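Chapter 3
Recording and Tracking Seized Property

13 November 2021
By the Criminal Procedure Editors, Vostora

An item taken by the police during an investigation has to be accounted for from the time it is collected until the time it is returned, destroyed, or entered as an exhibit at trial. The written account of where the item was, and who held it, is called the chain of custody. Chapter 2 dealt with the legal authority to seize property. The present chapter deals with the paperwork that follows, and with the ways in which that paperwork fails.

A court does not usually require proof that tampering was impossible. The party offering the item must show that it is what it is claimed to be, and that its condition has not changed in any way that matters to the case. How much proof is needed depends on the item. A pistol with a legible serial number can often be identified by the officer who found it. A bag of white powder cannot be told apart from another bag of white powder, and the court will look closely at each transfer between the scene, the property room, and the laboratory. Items of the first kind are called unique. Items of the second kind are called fungible.

The distinction is less firm in practice than it sounds. A common household object may carry a scratch or stain that makes it unique, but only if the mark was noted at the time of collection. A mark first noted a year later, by a witness preparing to testify, has little value.

The running case in this chapter is set in the town of Gallunik, whose police department keeps one property room for all divisions. In March the department reviewed its holdings against its register. The register listed 352 entries for open burglary cases. For 20 of those entries, the shelf location in the register did not match the shelf on which the item was found. All of the items were present. The department's first report therefore described the review as successful. The prosecutor's office took a different view, and the reasons for that view occupy the first half of the chapter.

The department used the Latus form, a single-page property sheet with a space for each transfer. The form asks for the releasing officer, the receiving officer, the date, the time, and the purpose. It does not ask for the condition of the seal. When an item came back from the laboratory, the clerk had no place to record whether the package had been resealed, and most clerks recorded nothing. The revised form, discussed in Section 3.4, adds this field and requires initials across the tape.

Section 3.5 takes up the Jakab ruling, in which the defense objected to a gap in the custody record of a pry bar. The bar had been signed out for a photograph and signed back in at the end of the shift, but the two signatures were on separate sheets and the second sheet had been filed under another case number. The trial judge admitted the bar and allowed the gap to be argued to the jury. Students should note the difference between a gap that keeps an item out of evidence and a gap that only reduces its weight – most disputes are of the second kind.

Terms used in this chapter: entry, seal, transfer, fungible item, unique item, release order, disposition.

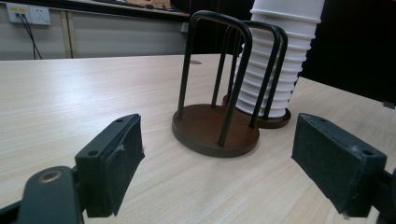

The unit of the register is the entry, and the general rule is one entry for each object that could be released or tested separately. Objects found close together are still separate objects. Two cup holder stands on a light wood-grain tabletop would be given two entries if seized, each with its own number and package, and the tabletop would be mentioned only as the place of recovery. A single entry reading "cup holders" would leave later readers unable to say which of the stands went to the laboratory. Exceptions are made for sets sealed by a manufacturer and for loose items too small to number, and these are covered in Section 3.2.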